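Okay neighbors, a few of you have asked what went on at the Starnau school board meeting Thursday night, so I'm going to try to lay it all out in one place. Get a coffee, this will take me a while.

Short version: the board voted to push back the start of the school day at Vuorinen Middle School by 15 minutes and to drop two of the morning bus routes. The second part is what filled the room. The first part I think most people could live with.

Longer version. The district has been paying Clolex to run the buses for as long as my oldest has been in school, and that contract ends in June. Giltex came in with a lower bid, and the lower bid only works if there are fewer routes. So the routes on the table were the one out past the grain elevator and the one that loops behind the old creamery. 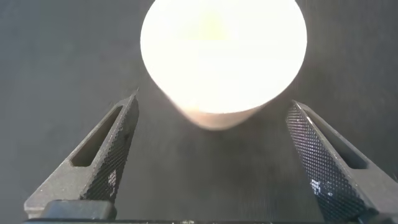

Bright one up top, gray everywhere else.

Vichien Jaidee, who is the board president this year, read the whole staff report out loud before taking comments. I know some folks were rolling their eyes, but I was glad he did, because the copies at the door ran out before I got there (I was parking, and you know what parking is like over there).

The number that got people going was 234. That's how many kids ride those two routes now, according to the report. The plan is to fold them into the remaining routes, with some stops moved closer to the main road. A mom two rows ahead of me asked how far a sixth grader would have to walk in January and the answer was, well, it depends on the address. She did not love that answer and I can't blame her.

Sakda Boonchu spoke next and I thought he was the best of the night. He drove a bus here for years before he retired, and he went through the creamery loop stop by stop, from memory — which ones have a shoulder to stand on, which ones have a streetlight, which one floods every spring. The room got very quiet for him. He went over his time limit and they let him finish, which was kind of them.

There was also a petition with 1000 signatures asking the board to wait a month before voting. I signed it at the farmers market and I bet a lot of you did too. Mr. Jaidee thanked everyone for it and said the board had to give Giltex an answer by the end of the week or lose the price. I do wish we had heard about that deadline sooner. I went back and looked through the emails the district sent home and I can't find it in any of them, though my inbox is a mess, so if one of you has it please send it my way.
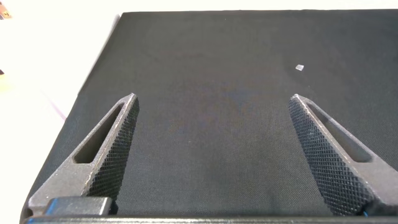
Anyway, the vote. It passed with two members against. Both of them said they had no complaint with Giltex and just wanted more time to look at the walking distances. One of the yes votes said she would have liked that too, and that she was voting for it because the savings are supposed to go toward keeping the reading aides at the elementary school. I have a kid who works with one of those aides and adores her, so you can imagine I sat there feeling pulled in both directions.

What they did add at the last minute, and I think Mr. Boonchu gets the credit for this one, is a review of the new stops before they become final. Families can ask for a stop to be moved. You fill out a form at the district office, or at the front desk of the school if that's easier for you, and they have to write back with a yes or a no.

A couple of people have messaged me about the start time too. The doors at Vuorinen will still open when they open now, so if you drop off on your way to work you should be fine. Breakfast stays the same. It's the first bell that moves. Band kids, I asked, and the director hasn't been told yet whether morning practice moves with it.

And for those asking about the Clolex drivers, I asked about that too during the break. The person from Giltex said they're hoping to hire as many of the current drivers as want to stay, but she wouldn't promise a number. Our driver has known my kids since they needed help with that first big step, so I'll be bugging them about this one until I get something firmer.

If I got anything wrong, tell me and I'll fix it in the replies. I took notes on the back of a permission slip and my handwriting gets worse as the night goes on.

Oh, and the form for moving a stop is the green one. The yellow one is for changing your address, and I already picked up the wrong one.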